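Notícias da oficina comunitária de Galport – agosto

Tampos de madeira: o que aprendemos sobre o óleo

Caros leitores, muitos de vocês escreveram depois do último boletim a perguntar pelo tratamento dos tampos de madeira maciça. Respondo com algum atraso e peço desculpa pelo meu português, que continua em construção.

Começo pela pergunta da Mbali Kekana, que comprou um tampo de ripas coladas para a cozinha e quer saber se deve usar verniz ou óleo. A minha preferência é o óleo. O verniz faz uma película por cima da madeira, e quando essa película se parte num canto, a água entra por baixo e a mancha fica escura. Com o óleo posso lixar só o lugar estragado e passar outra vez. Dá mais trabalho durante o ano, é verdade, mas é um trabalho pequeno, de meia hora, que se faz com um pano velho de algodão.

A ordem que seguimos na oficina é simples. Primeiro lixa de grão 120, depois 180, sempre no sentido do veio. Limpa-se o pó com um pano ligeiramente húmido e espera-se até o dia seguinte. A humidade levanta as fibras e a superfície fica áspera ao toque, por isso passamos ainda uma lixa 240, muito leve, com a mão e sem máquina.
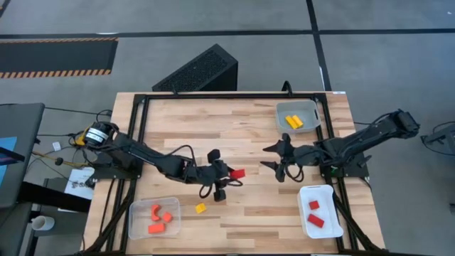

A primeira camada de óleo deve ser generosa. Deixa-se vinte minutos, e onde a madeira já bebeu tudo põe-se mais um pouco. Depois retira-se o excesso com muito cuidado. Este é o ponto em que eu próprio errei durante anos: deixava ficar óleo a mais, pensando que protegia melhor, e o tampo ficava pegajoso durante semanas. A segunda camada vem no dia seguinte, mais fina, e a terceira só se houver zonas que continuam baças.

Uma advertência séria sobre os panos. Um pano cheio de óleo de linhaça, amassado num balde, pode aquecer e pegar fogo sozinho. Estendam-no ao ar livre, bem aberto, até ficar duro, ou guardem-no dentro de água numa lata fechada. Não o deitem no lixo da cozinha.

O Refugio Chávez perguntou pelas fendas que aparecem no inverno entre as ripas. Se são finas como um cabelo, não faça nada, pois em maio a madeira volta a inchar e elas fecham. Se entra a ponta de uma unha, convém olhar para os parafusos por baixo. Um tampo preso com parafusos em furos redondos e apertados não pode mexer-se na largura, e então abre. Os furos devem ser alongados, com uma anilha larga. No tampo da casa do Refugio, em Sodside, eram seis furos redondos. Alargámos todos numa tarde.
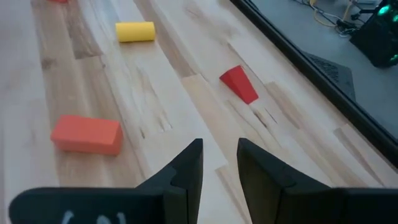
Quanto à cor, cada madeira amarelece de maneira diferente com o óleo. O carvalho fica mais quente, a faia puxa para o rosa, e o freixo muda bastante no primeiro verão. Façam sempre uma prova na face de baixo, com duas camadas completas, e deixem-na perto da janela alguns dias antes de decidir. Quem quer conservar o tom claro pode procurar um óleo com um pouco de pigmento branco – mas mexam bem a lata, que o pigmento assenta no fundo.

Para manchas de água ainda frescas, uma passagem com lixa 240 e uma gota de óleo costuma bastar. Para as manchas pretas de ferro, aquelas que deixa uma panela húmida em cima do carvalho, uso ácido oxálico diluído, com luvas e óculos, e lavo depois com bastante água limpa. A madeira tem de secar por completo antes do óleo novo.

Passando às notícias da casa: a coleta para a nova aspiração de pó está em 2.102 euros, de um total de 3.000. A loja Hinojosa ofereceu-nos quase 900 folhas de lixa de vários grãos, que estão na estante ao lado da porta. Podem levar as que precisarem, e pedimos só que deixem as caixas ordenadas pelo número.

No próximo boletim escrevo sobre a cera e sobre a maneira de afiar um raspador de mão. Quem tiver um raspador velho em casa, traga-o até ao fim do mês, mesmo com ferrugem.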